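# Flarkholm divided storage bin: fine, with grumbling

I don't trust soft storage. Every fabric bin I've owned has ended up as a slumped sack in the bottom of a closet, with one good mitten and a dead flashlight in it. So when the Flarkholm bin showed up at Clundurholm, the home goods place out by the highway, with a tag promising "structure without the bulk," I bought one mostly to find out how fast that would stop being true.

I paid 50 dollars. For fabric. Keep that number in mind, I did.

The idea is simple enough. You get a black bin, open on top, with a divider inside so you can keep two kinds of stuff apart. The tag lists 233 uses, which I assume somebody was paid to type up. I read as far as "yarn" and quit. My use is the one I suspect most people have: a table that collects things all day and has to be cleared before dinner.
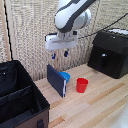 *The bin at left, next to the usual table clutter: book, bowl, cup.*

Let's start with the walls, because that's where the tag and I part ways. They sag. It isn't a collapse and it doesn't get in the way of putting things in, but "structure" is a strong word for it. If you like crisp edges on a shelf, buy a crate. Afolabi makes a rigid one that I've used for years, and it's ugly and it pinches your fingers, and its sides are as straight now as the day I got it.

The divider is better than I figured it would be. Most of these are a flap of cloth that lies down the minute you look away. The Flarkholm one stays up well enough that a hardcover can go on one side and dishes on the other without the two getting mixed. I have a heavy navy blue book that lives on this table, and getting it in and out one-handed was my main test. Going in, no trouble. Coming out, the bin wants to come along with it unless it has some weight in the other half.

Color is a small gripe. It's sold as black, but the lower part of the front is a dark brown, and next to a pale wood tabletop you notice. My sister-in-law Roxana Grajales says I'm the only person who would. She also bought two.

I should talk about what doesn't belong in it. Cups, mainly. A tall cup goes in fine and then leans against the divider, and if there's a swallow of juice left in the bottom you will find out about it later. I wiped the inside down with a damp rag in April and it took most of the afternoon to dry, so I wouldn't put anything in there that might drip. Bowls are all right, especially if you nest them.

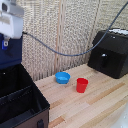 My other complaint is the depth. Once things go down inside, you're feeling around for them, and black fabric on the inside doesn't help at all. I've lost a tape measure in there twice. A gray or tan lining would fix it for pennies, and I can't think of a reason they didn't do it except that black hides stains. There's a little fabric loop sewn low on the front that works for dragging the bin toward you, and I use it constantly, but I would swap it for an inside I could see into. The blue bowl and the red cup are easy enough to spot sitting out on the wood. Drop a dark pair of gloves in that bin and good luck.

As for that loop, I've been pulling on it harder than I should and the stitching has held so far. I wouldn't lift the bin by it. The tag doesn't say you can, and it doesn't say you can't.

Care instructions are spot clean only. Replacement dividers are sold through a site called Fernanance, part number 1898, and they were out of stock each time I checked. I'd feel better about the price if I could get one.

The store's page has 173 reviews, nearly all of them glowing, and a lot of them written the day the thing was unpacked. Of course it looked great that day. Mine did too. After a few months of daily use it looks like a bin that somebody uses, a bit tired along the top, no rips, divider still standing.

**Good:** the divider, the front loop, easy to fold flat when empty

**Not so good:** saggy walls, dark inside, slow to dry, spare dividers hard to find

**Would I buy it again?** At full price, no. If it goes on sale for half, I'd get a second one for the hall closet and put the mittens in it.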